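The Long Way to Teach a Swat

At Tisia, a small robotics company on the second floor of a former print shop, the working day begins with someone turning down the overhead music and resetting a sheet of cardboard. Clyde Kapoor does it most mornings in March. He squares it up, nudges it a little off square, and tells the arm to go.

The company wants a robot that can pick up ordinary household tools and use them for what they were made for. Nobody there writes out the motion for each tool by hand. A person guides the arm through the job, the computer records every joint angle and camera view, and the learning system is later trained on the pile. Each run is called an episode. The fly swatter task has 1711 of them so far, and 1050 have passed review.

Review belongs to Vitória Figueiredo, who throws out more than her colleagues would like. "If the operator hesitates, the model learns to hesitate," she says. She also rejects runs that are too much alike. A swat that always starts from the same spot teaches the arm about that spot and very little about swatting.

So Kapoor shifts things between runs. The cardboard turns a few degrees. The swatter starts in a new position. The target is a black dot, and the head of the swatter has to come down on it.
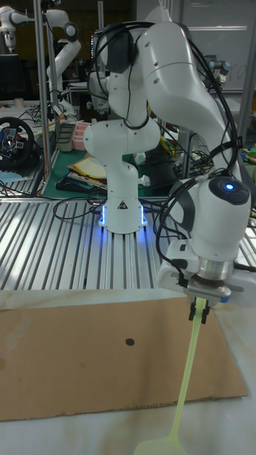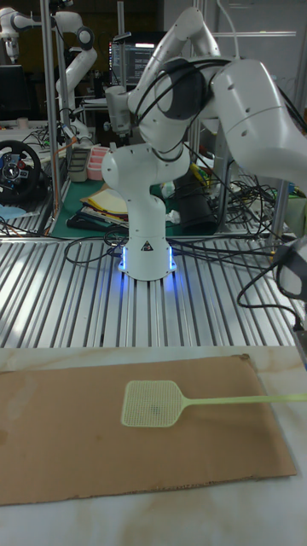

The swatter, the cardboard and the arm at Tisia.

Why a swatter

A long, thin tool is hard for a robot. The part that matters is far from the fingers, and a small error at the grip grows by the time it reaches the mesh. Akash Mishra, who trains the models, picked the task for that reason. His first version, trained on 27 episodes, hit the table more often than the dot.

Operators work in shifts of 2 hours. Past that, Mishra says, the recordings get sloppy - the swings shorten and the aim drifts.

The next tool on the list is a spatula. Kapoor has already asked for a bigger sheet of cardboard.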